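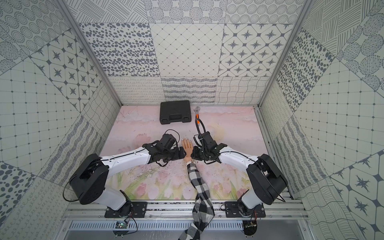 Pre-session software check, two-arm cell, Hinbridge
Checked by: Armelle Jacquet
Controller build: Nulletti, April branch

1. Joint limits loaded for both arms. PASS
Left and right read back separately. Last month the right arm was politely obeying the left arm's file, so please read the serial line as well as the green tick.

2. Contact threshold applied at startup. PASS WITH COMMENT
Set to 9 newtons. The startup script prints "threshold OK" before it has loaded the threshold, which is optimistic of it. Zordale ticket is still open.

3. Shared-zone planner refuses crossed paths. PASS
Ran 40 random goal pairs in simulation. It refused the ones it should and two it needn't have. I can live with a nervous planner.

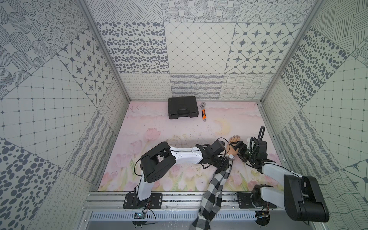
Does the contact threshold still apply when an arm is in teach mode?
Only on builds where the teach flag is set per arm. On older ones, teach mode on either arm switches the limit off for both, so check the flag before anyone reaches in.

4. Stop command honoured mid-trajectory. PASS
Tested from the keyboard and the pedal. Gripper holds its last position on stop and does not open. If you want it open, that's a separate command, and the label in the Bodin panel that says "Release" is for the log file. Yes, really.

5. Wrist view reaching perception node. FAIL, THEN PASS
Timestamps were 2 seconds behind after a warm restart. Cold restart cured it. Cause unknown, so not cured in any sense I'd sign for.

6. Background model matches current table surface. COMMENT
The segmenter keeps offering me dark specks as graspable objects. Wipe the table before re-recording the background, and raise the minimum blob size if it still wants to pick up crumbs.
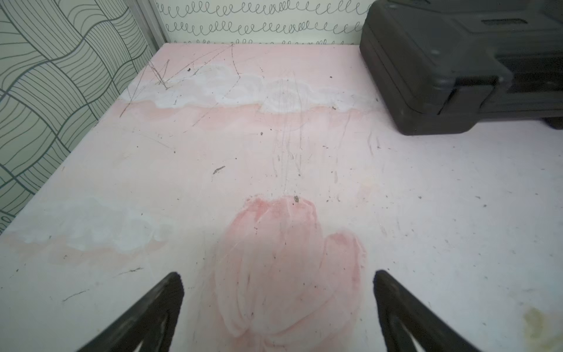

Item 6: wrist view, nothing in the grip, specks on the table.

7. Logs written to the right folder. FAIL
Written to a folder. Moved by hand. Retest after the next build.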